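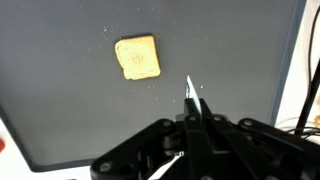 Why does a robot arm need a person to look after it?
A robot arm can't tell when one of its own screws is working loose, and it can't sweep the crumbs out of its own joints. Somebody has to do that with a screwdriver and a brush.

September
By the Orasley Kids' Page

You have probably seen ads saying robots will do all the chores. Be a bit suspicious. Ask who does the robot's chores.

Take the kitchen robot at the Etham workshop, which is being set up to work with bread. Its hand is called a gripper. It has two black fingers that squeeze together to hold a knife by the blade. The fingers are joined to linkages, and the linkages are held on with screws. You can spot the round heads of some of them.

Bread makes crumbs, and lots of them. They scatter over the dark grey board and some end up where they shouldn't. A crumb stuck in a linkage can stop a finger from closing all the way. Then the knife wobbles, and a wobbly knife is no good to anyone.

So the crew at Etham follows a routine. After every 300 practice moves, they turn the power off and wait for the arm to settle. They brush out the gaps with a soft, dry brush. Water stays well away, as there are wires and a flat ribbon cable close by. Then they check each screw. Too loose and the finger rattles. Too tight and it can jam, or the plastic can crack.

Next comes the boring bit. The arm has to be shown again where the board is. If the board has been bumped even 6 millimetres, the robot will carry on as if it hadn't moved, and go for the wrong spot. Does that sound clever to you? The whole job takes about half an hour.

The people who sell the Gemen arm call it "almost maintenance free". Almost is a sneaky word. The logbook at Etham has 294 entries so far, and plenty of them just say "cleaned, tightened, tried again".

Next time someone tells you a machine works all by itself, ask to see its logbook. And never put your fingers near a gripper, even one that looks like it's asleep.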